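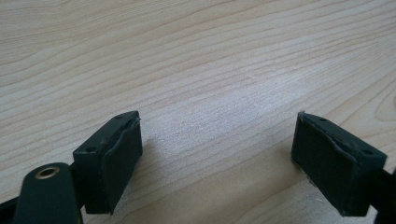 July
By Kayode Ugwu

Every few months someone tells me I need a clear table. The latest was a weekend workshop in Zedcombe, where 22 of us paid $146 each to hear that a bare surface makes a calm mind. I came home, put the mail on a chair, the chargers in a drawer and the fruit bowl on the floor by the stove, and sat down to be calm.

What I got was wood grain. Pale, wavy lines, nice enough for a minute or two. Then I needed a pen.

I don't doubt that a clean table looks good. It sells tables. Hubmann wants $589 for one in light wood, and I have yet to see their catalog put so much as a water bill on it. But the stuff has to go somewhere, and in my house it went to places where I trip over it. Is that tidying? I'd call it moving.

The workshop people say the habit takes 90 days to stick. Maybe. I asked where that number came from and was pointed to a book, also for sale.

A table is for putting things on. I'll grant that wiping one down is easier when it's empty, and I did like eating breakfast without pushing papers aside — that part I may keep. The mail is back, though, in one pile by the window, and the fruit bowl is next to it.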